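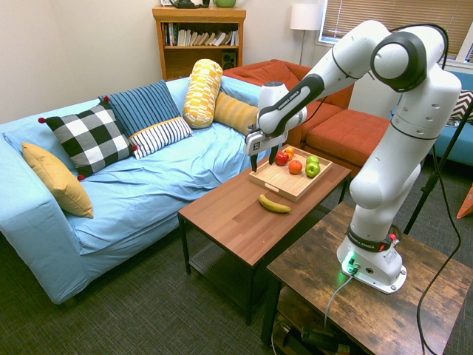 Young-sook Yeo asked at the staff meeting whether the arm would mean fewer hours for the people on the morning shift, and said she would like the answer in writing before anyone was asked to train on it. Her question is the starting point for this session.

Work and Automation
Handout 4: The Service Arm in Residential Care
Reading for this session: the Cistside case file, sections on staffing and on task records

Background

Cistside is a residential care home in Drakadville. Its management proposed the use of a robotic arm in the residents' lounges for light handling work: laying out fruit, clearing small items from low tables and returning them to a tray. The arm under discussion is a Franka Emika model with a two-fingered gripper. It is mounted on a side table and works over the coffee table next to it. It does not travel between rooms, and a member of staff must decide which table it serves.

The task itself is small. Apples, oranges, a tangerine and a banana differ in shape and in how they should be held, and a lounge assistant handles them without thinking about it. For the arm, each is a separate problem of grip and placement. Students should keep this difference in mind when reading the task records, where "fruit service" appears as one line.

What the job contained before

Before the proposal, the lounge assistants at Cistside prepared the trays by hand. Interviews in the case file show that the work included several duties that had never been written down. Assistants noticed who had stopped eating. They peeled fruit for residents with weak hands. They sat for a few minutes with anyone who wished to talk - an activity that the schedule recorded as tray preparation.

When a job is divided into tasks for automation, duties of this kind are easily lost. The course uses the term "attached work" for them. Attached work has no line of its own in the budget, and it disappears when the task that carried it is moved to a machine.

What changes for staff

Three changes are reported in the case file.

Supervision. One assistant per shift is named as responsible for the arm. She clears the space within its reach, starts the task and stops it if a resident comes close. The duty was first assigned without a change in pay grade.

Training. Each assistant received 10 hours of instruction. Hwa-young Cheon, the staff representative, requested that these hours be scheduled as paid time, and management agreed in September.

Time. Management expected the hours saved to go to direct contact with residents. The assistants asked for this to be stated in the rota. Without such a statement, they argued, saved time would be treated as spare time.

Terms for review

Task: a unit of work that can be described and assigned.
Job: the set of tasks, duties and relations held by one person.
Attached work: unrecorded duties carried out in the course of a recorded task.

Written assignment

Prepare a reply to Young-sook Yeo's question in no more than 600 words, addressed to all lounge staff. State which hours are affected, which duties remain with the assistants and who may stop the arm. Refer to at least one passage in the case file. Submit the reply at the start of the next session.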